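Revised 24/11/2024 by Feven Kumsa. Replaces the February sheet, which had the legs going on upside down.

## 2. Setting up the Brurow 166 fold-out guest bed

Section 1 covered getting the box up the stairs. If you're reading this one, you either managed it or decided the guest sleeps in the hall, and the instructions are the same either way.

### 2.1 Before you start

You need:

- a clear stretch of floor 69 inches wide, measured with a tape and never by lying down on it
- the bag of hardware marked 891 (taped under the seat, where Desta Admasu in Packing believes everybody looks first)
- a Phillips screwdriver
- a second person, or a first person with long arms

> **Caution:** Don't cut the gray strap until step 4 tells you to. The spring is stronger than it looks and has no interest in your furniture.

### 2.2 Fitting the legs

1. Lay the folded bed on its back. The back is the side with the label. If you have already peeled off the label, the back is the side that wobbles.
2. Screw a leg into each corner by hand. The two shorter legs go at the head end.
3. Tighten each leg a quarter turn past the point where it feels done, then stop. There's a point after that where it feels done again, and that one is the thread stripping.
4. Turn the bed upright and cut the strap, standing to one side.

The two halves will now open a few inches and make a sound like an elderly gate. It makes this sound for the first week or so. If it's still going after a month, put a drop of oil on each hinge pin. Cooking oil works for a few days and then attracts everything in the room, so buy the proper stuff.

### 2.3 Opening the bed

1. Take the seat cushions off and put them somewhere you won't need to walk.
2. Grip the bar at the front of the seat with both hands.
3. Lift the bar to knee height, then pull it toward you. Lift first, pull second. Doing both at once jams the frame halfway, and the Brurow will sit there with its mouth open until you go back and do it properly.
4. Keep pulling until the front legs drop down and both side latches click.
5. Press on the middle of the frame with one hand. It should give a little and come back.

If only one latch clicks, close the bed and start again from step 2. We have had letters from owners who felt that one latch was plenty, and they were all written the morning after.

> **Note:** The mattress arrives rolled and needs a night to flatten. It can be slept on sooner by children and by people you don't like much.

### 2.4 Making it up

The mattress is an odd size. We know. A regular full fitted sheet will go on if you start at the foot and tuck the spare under at the head, where it can be somebody else's problem. The Pereyra sheet set in the accessories list is cut to fit, and costs what you'd expect a sheet that fits only one bed to cost.

1. Put the pad on first, elastic side down.
2. Put the sheet on, foot end first.
3. Turn the top sheet back over the blanket by a hand's width.
4. Shake each pillow down into its case until the corners are filled, then smooth the top flat.
5. Lay the pillow at the head end with the open end of the case facing away from the door.

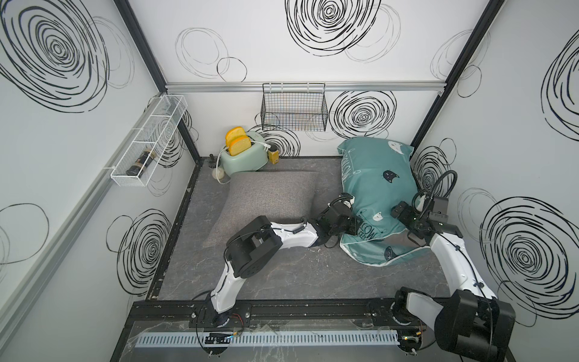
*Teal pillowcase, with a gray cushion for company.*

Step 5 makes no difference to anyone's sleep. Magdalini Vlachopoulos, who wrote the first edition of this guide, spent years in hotels and would not let it be taken out, and having tried it both ways I have to admit that hers looks better.

One pillow per sleeper is enough for most guests. Put a second within reach. Don't use the seat cushions as pillows; they're filled for sitting on, and your guest will come to breakfast with their head on one side.

### 2.5 Closing it up again

1. Strip everything off the mattress. The pad can stay. Blankets can't, however thin you have persuaded yourself they are.
2. Release both latches by pushing them outward with your thumbs.
3. Lift the front bar to knee height and push. The same bar, the same height, and the same advice about not doing both at once.
4. Fold the front legs in as they leave the floor.
5. Put the seat cushions back, zippers down.

> **Caution:** Keep fingers, pets and trailing cords clear of the hinges. Check for phones. The frame closes over a phone very neatly and won't tell you.

### 2.6 If something isn't right

**The bed leans toward the foot.** The short legs are at the wrong end. See 2.2, step 2. Owners of the February sheet have our apologies.

**The frame won't close the last few inches.** There's a blanket in it. If you're certain there's no blanket in it, there's a sock.

**The mattress has a ridge down the middle.** Turn it end for end and leave it open overnight. A ridge that's still there the next evening is a fault, and we'll replace the mattress.

**There's a part left over.** A flat plastic ring is a spare. Anything made of metal is bad news, so go back to 2.2 and count along.

**The latches have gone stiff.** Wipe them with a dry cloth and try again before you reach for the oil.

For replacement hardware, write to Gadisa Degefa in Parts and quote the number on the bag, along with the color of your bed frame. Please don't send the broken piece unless he asks for it. He has a drawer of them already and it no longer shuts.

Casters and the Skider floor glides are covered in Section 3.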